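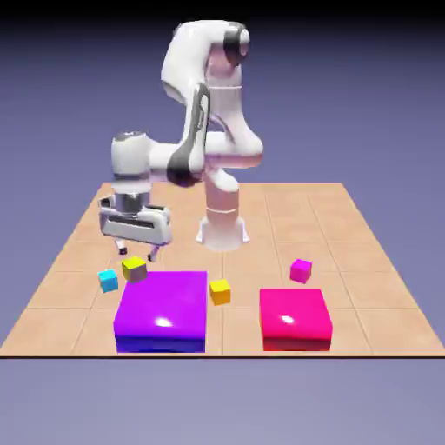

Gradus: a word list of stair, step and ladder names

Hello, and thanks for stopping by. Gradus is a list of words that people in Britain and Ireland use (or used) for stairs, steps, stiles, ladders and the bits that make them up. It has 803 entries at the moment. I started it after a long argument with my aunt over what to call the little space under the stairs where the hoover lives, and it got out of hand from there.

If you only want the words, open words.csv and off you go. Everything else on this page is for people who want to know where they came from, or who want to grumble at me about spelling.

What's in the folder

words.csv is the main list, one word or phrase per line.
sources.csv says where each one came from.
maybe.csv is the pile I can't make my mind up about. Please do have a rummage.
CHANGES.txt is my diary of edits, and it's quite rambly in places (sorry).

The columns in words.csv

word: the word itself, in lower case unless it's always written with a capital.
meaning: a short explanation in my own words. I've tried to keep these plain, so you'll find "the flat bit you tread on" where a builder's manual would give you three lines.
kind: one of stair, ladder, stile, part, room or saying. "Saying" is for things like "up the wooden hill", which I couldn't bear to leave out.
place: county or region, if I know it. Blank means I don't know, and it doesn't mean the word is used everywhere. People keep tripping over this one.
still_used: yes, no or unsure. Yes means a living person has told me they say it.
source_id: matches the id column in sources.csv.

Both files are UTF-8 with commas between the columns. A few meanings have commas inside them, so those are wrapped in double quotes. If you open the file in a spreadsheet and a line looks shunted along to the right, that'll be why, and changing the import settings usually sorts it.

Where the words came from

Mostly old dialect glossaries that are long out of copyright, plus a heap of letters and emails. Wanda Pettigrew sent me a shoebox of index cards she'd kept since her teaching days, and a good chunk of the northern words are hers! Her handwriting is lovely but her sevens look like ones, so treat any page number in sources.csv that begins with WP as a best guess.

Halfdan Bjarnason went through the Shetland and Orkney entries for me and took out a whole batch that I'd copied from a book without thinking. He also talked me out of an entire section on boat ladders, which I still miss a bit. If I ever get round to it, that'll be a separate list.

Things I'm not happy with

The south west is thin. I've got plenty for Cornwall and hardly anything for Dorset, which can't be right when you think how many stiles there are.

Ladder words lean heavily towards farm work. Window cleaners, roofers and apple pickers must have their own names for things and I've barely asked any of them.

I've used one spelling per word and tucked the others into the meaning column (look for "also"). This was a daft choice early on and I'd do it differently now, with a proper column for other spellings. It's on the list for version 2.

Some of the glossaries copied from each other quite shamelessly, so two sources for a word may really be one source and a pair of scissors. Where I've spotted this I've put "same as" in the notes of sources.csv, but I won't have spotted it every time.

Sending me words

Yes please! Open an issue, or edit maybe.csv and send it over. Tell me the word, what it means, where you heard it and whether you'd say it yourself. "My grandad in Louth said it" is a perfectly good source and I'll put it down just like that. I'd rather not have words lifted from modern dictionaries, as I can't share those on.

Do keep rude ones coming, by the way. There's a surprising number to do with cellar steps, and they get the same treatment as the rest.

I tend to work through the pile in the evenings after eight, and December is usually hopeless, so give me a nudge if you've heard nothing.

Using the list

Do whatever you like with it: quizzes, novels, crosswords, house names. It's public domain as far as my own bits go, and the old glossaries were already free. A mention of Gradus is nice but you don't have to. If you print any of it, I'd love a copy for the shelf.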